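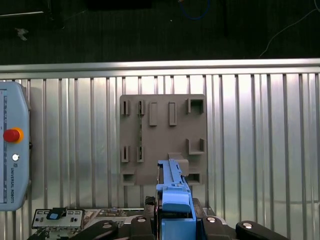 Demonstration teaching (robotics)

Demonstration teaching is a way of programming a robot in which a person shows the task, and the robot control stores the movement for later use. The person may guide the arm directly by hand, or may steer it from a distance with a second device. It is also called programming by demonstration. The article describes mainly its use in assembly and disassembly of small equipment.

Methods

In hand guiding, the arm is set in a free mode and the operator pushes it through the task. The method is quick to learn, but the hands of the operator are close to the tool, and he or she may hide the workpiece from the cameras. In remote control, the operator moves a leader device and the robot follows. Small forces at the fingers are then harder to feel – many systems give no force feedback at all.

A teach pendant, such as the light blue one of Universal Robots, is commonly kept beside the work cell. It carries the emergency stop button and is used for choosing the mode and the speed.

Typical tasks

Mounting boards with moulded clips and brackets are often used for practice, as a long part must be brought to the right place at the right angle. Used computers are a more difficult subject. A desktop case laid on its side gives access to the drive cage, where a hard drive may sit in a plastic caddy among power and data cables.
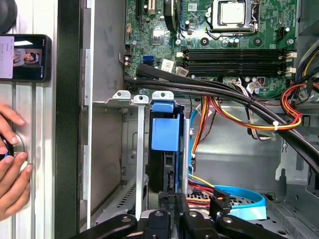

Cables are the usual difficulty in this work, for they do not lie in the same way in any two cases. A recorded path alone is therefore of little value, and the demonstrations must be numerous and varied. The wrist camera is helpful near the drive bays, although the fingers of the gripper take a part of its view.

The Trodura collection

Trodura is a collection of demonstrations made in Sostadville by the firm Renidico. It was begun in September under Saron Teshome and contained 2,067 demonstrations in October 2022. Of these, 300 were made by hand guiding and the others by remote control. Asnakech Yilma, who wrote the operator guide, removed a further 176 recordings in which the operator had paused for too long.

The collection is divided into 3 groups: insertion, removal and cable handling. Its file format, Gatti, stores the joint positions together with the wrist camera pictures. Older recordings lack the finger opening and have to be converted before use.

See also: Teleoperation; Imitation learning; Teach pendant

Contact the editors | Copyright and reuse | Back to top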